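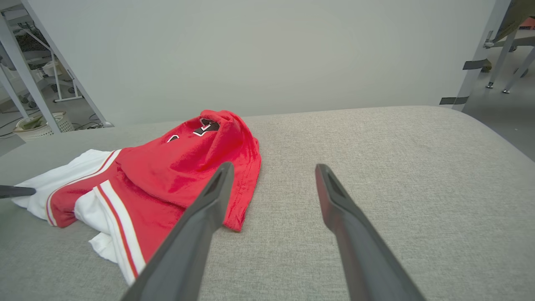

Red jersey, red-and-white shorts, grey bench.

I love a basketball uniform in a heap. I know how that sounds, and I know what my mother would have said about leaving one on the good upholstery, but give me a crumpled jersey over a framed one any day of the week!

My argument is with the frame people. You've met them. They buy a jersey, they pay Ferrand's or some other shop to press it flat behind glass, and up it goes in the rec room under a little brass light (the quote I got once was $258, before the light). The lettering faces out, every crease is steamed away, and the thing never bends again. It looks like a licence plate.

Now look at cloth left to do what it likes. The red folds over itself and picks up that bit of shine you only get from mesh. The lettering doubles over so you catch a few black and white scraps of it and have to guess at the rest. And the shorts! Shorts never make it into the frame at all, poor things, and they have the best parts: the white side panels, the thin stripes running down the edge. I could look at a striped side panel for a whole quarter and miss the score.

I came to all this through laundry. For years I washed the uniforms for our Thursday night league, two sets, home and away, in a machine that was never meant for the job. You learn a lot about a jersey that way. You learn that appliqué lettering is stitched down stiff and hates to be folded along the same line twice, so I turned everything inside out and kept the water cold. You learn to hang mesh and skip the dryer. I got very fussy about hems. A good hem with tidy stitching will hold its curve season after season, and a cheap one goes wavy by September.

Howard Ellwood, who coached us, wanted everything folded in thirds and stacked by number. We argued about it for most of a winter. I did it his way for games and my way at home, where clean uniforms went on the bench in a pile and stayed there until somebody needed them. I still think my way was better for morale. You walked past that colour on your way to the kettle and you wanted to play.

So fold if you must, and by all means keep the shorts with the top, as they were made to be together. But leave a uniform out on the furniture for an evening first. Grey is a lovely background for red. I have a set out as I write this, and it isn't going in the drawer until Sunday.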